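Rinley Shared Workrooms
Minutes of the Kitchen and Tables Meeting
29 Oct 2025, upstairs at the Hasance building

Present: 18, then 17 after the parking meter ran out.
Chair: the front room. Minutes: the back room, again.

1. Minutes of the last meeting
Approved with one correction. "The fridge was discussed" should read "the fridge was discussed at length."

2. Mugs
The shelf holds 77 mugs. The building has 18 regular users. The chair invited members to do the arithmetic in silence, and they did.
It was agreed that each user may keep four. A proposal for two was met with real feeling and withdrawn. Anything over the limit goes into the box by the stairs and leaves the building in December.
Insulated mugs with lids count as one mug. Lids without mugs count as nothing and will be thrown out. A member asked what happens to mugs without lids. They are mugs.
The ceramic set from the Chantharasri lunch is exempt, as it was a gift and we may be asked about it.

3. Small items left in mugs
Longest item of the evening. Mugs are being used on the work tables to hold screws, pen caps, pegs, batteries and, in one case, a tooth (child's, claimed). They then go back to the kitchen with the contents still in them. Two people have now met a paper clip at the bottom of a coffee.
Agreed: a mug that has held parts is a parts mug for life. It gets a strip of tape on the bottom and lives on the table side.
There was a request for tape on the handle, where a person might see it before pouring. Carried, with some embarrassment about the first version.

4. Table mats
The dark mats show every speck. The lighter mats showed every coffee ring, and that is how we came to buy the dark ones. The meeting declined to go round again.
Wipe down at the end of your session with the gray cloths. The blue cloths are for dishes. The gray cloths were blue once, so please check the label on the hook.

5. Money
Plonitz quoted $400 for a second shelf. In view of item 2 the meeting felt that a second shelf would only encourage us. Quote declined with thanks.

6. Any other business
The kettle is fine. It has always made that noise.
The drawer marked "Misc" is to be emptied by whoever marked it.

Actions
Back room: tape, box by the stairs, sign for the box.
Front room: write to Plonitz.
Everyone: choose your four.

Next meeting in December, after the box has gone.

Attachment to item 3

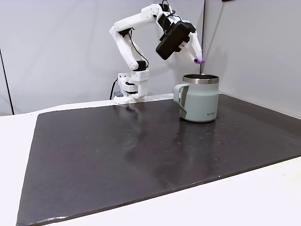
Sage-green mug on the dark mat, small purple item held over it.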